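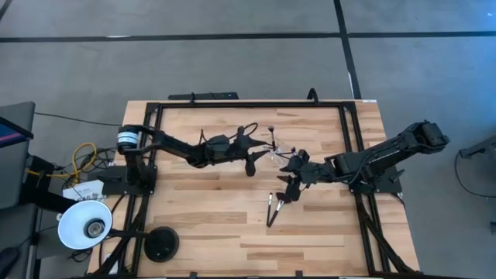
Linamau detail brushes: a second opinion

I bought these after Grethe Arnardóttir wouldn't stop going on about them, so I came in suspicious. Slim black handles, pale ferrules, dark bristles. They look good lying on a butcher-block top, and I suspect that accounts for half the sales.

The shop page promises a point that survives 500 washes. I gave up checking at 50, and by then one brush had a stray hair that no amount of soap would coax back in. The other two still come to a decent tip — decent, mind you, for acrylics. With thin ink they dump the whole load in the first inch of the line.

The handles are comfortable enough, though the paint on them is slick and I kept rolling the brush in my fingers on long strokes. My old Gostska brushes, bought used in March, don't do that and cost less.

Would I tell you to avoid them? No. For model kits and small signs they're fine. Just don't pay extra for the gift tin, which has a lid that pops open in a bag.

6 out of 10. Grethe says 9 and we've stopped discussing it.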